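From: Lowri Ruddock
To: Drivthorpe Juniors kit list
Subject: Re: [kit] Folding before the bags go back

Harish Venkataraman wrote:
> Could somebody write down how the red kit is meant to be folded? The last
> bag I had from Satish was done one way and the one before it another, and
> I couldn't get either lot back into the Grilten box with the lid shut.
> Also, are we still putting shorts in with shirts, or separately? I have
> 36 sets to hand out in November and would like them all the same.
>
> Harish

Hello Harish, hello all,

Separately, please. We changed it at the start of the season and I don't think it ever went out on the list. Shirts in the long box, shorts in the blue bag, socks in whatever you have.

I do mine on the sofa as the kitchen table is usually full. A seat cushion is wide enough for one thing at a time and you can push the finished pile along to the other end. Give it a brush down first if you have pets.

Shorts first. Don't try to fold them as they come to hand. Find the waistband, pull the legs down straight and get the lining lying flat inside before you do anything else. Then one leg over the other, and waistband down to the hem. The elastic springs back if you fold across it twice, so only do it once.

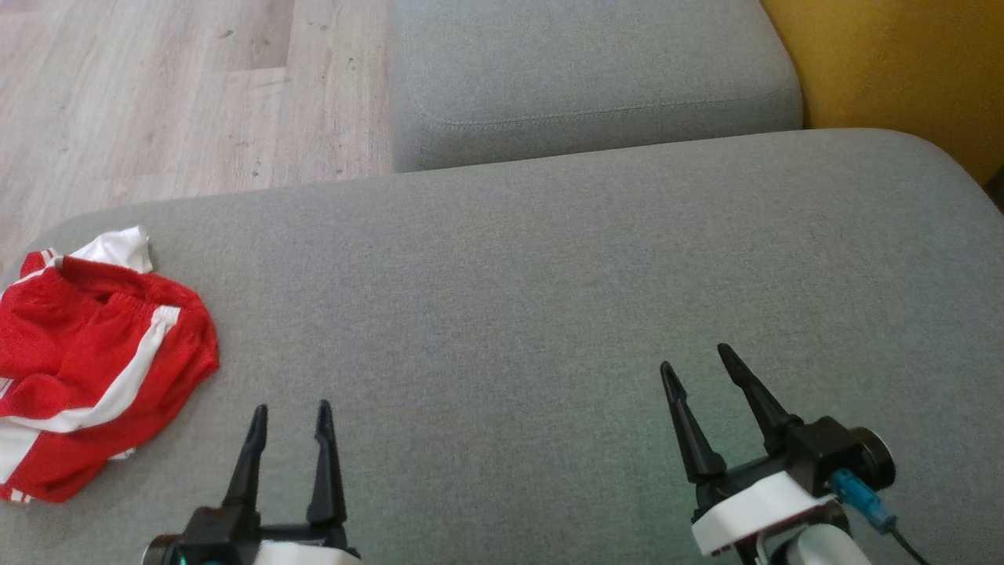 Red shorts on the sofa, still to be folded.

The white stripe is handy for lining up the two legs. If it doesn't meet, one leg is twisted. Ravindran turns all his inside out to check the name labels, and if you do that please turn them back, as I had 8 pairs to sort out last time.

For the tops, I make a long strip. Lay the shirt face down, bring each side in to the middle with the sleeve tucked behind, then fold it in half lengthways. Square off the end with your hand. It won't be perfectly smooth – this fabric creases whatever you do and nobody minds on a Saturday pitch or anywhere else. The strip is then folded in three for the box, or left long if it's going in the Arumugam holdall, where there's room.

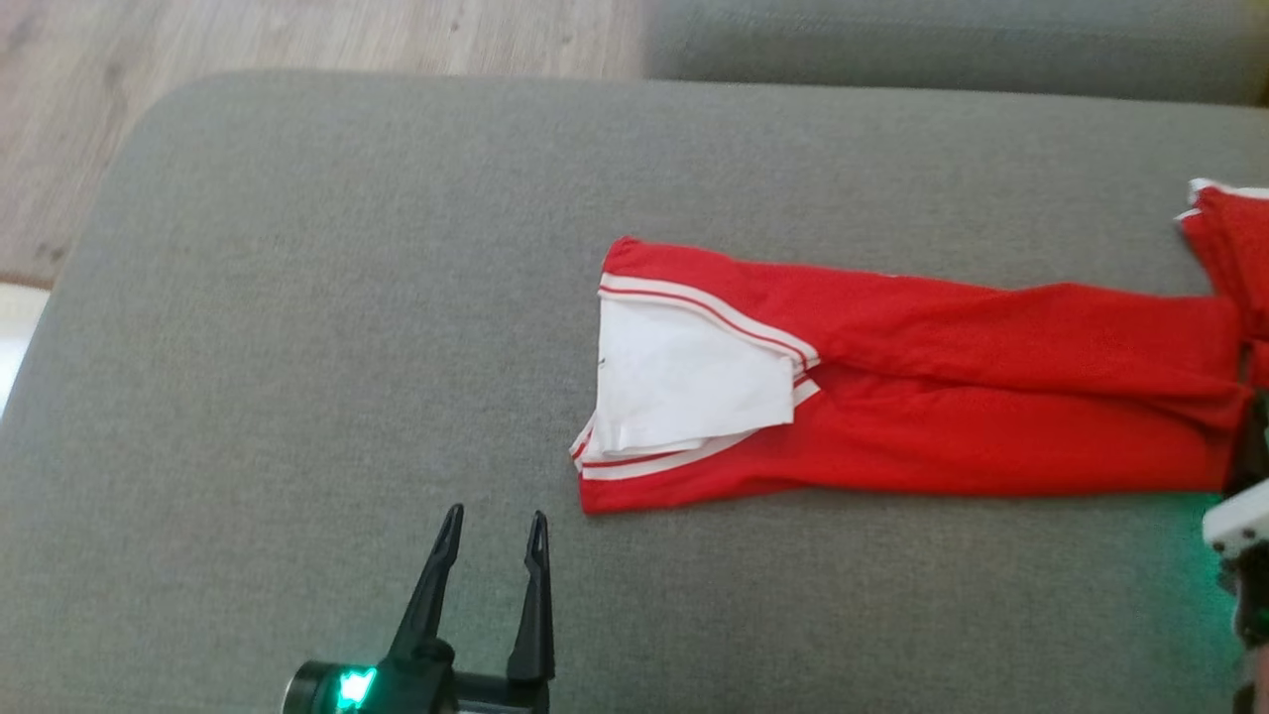 Red top in a long strip, with the white and striped trim at the squared-off end.

I like to leave the trim showing at one end. It makes it easier to tell the red tops from the training bibs when you're looking down into the box.

Sizes: please put a slip of paper between one size and the next. Saranya has cut up a stack of card for this and can let you have some. She bought a pack of 500 sheets, so don't be shy. Pencil is fine.

On the box itself, Harish, the lid does shut, but the strips all have to go the same way. If you alternate them you lose the space at the corners. I also take out the Flukeo pump and carry that on its own, as it was only ever in there by accident.

Two things I still need from people:

Satish – have you got the goalkeeper tops? They aren't in either of my bags.

Ravindran – the spare name labels. There should be 100 on the roll and I'd like to get the new ones ironed on before Harish hands out.

I'm in most evenings after six if anyone wants to drop a bag off. Round the side, the front bell isn't working.

Lowri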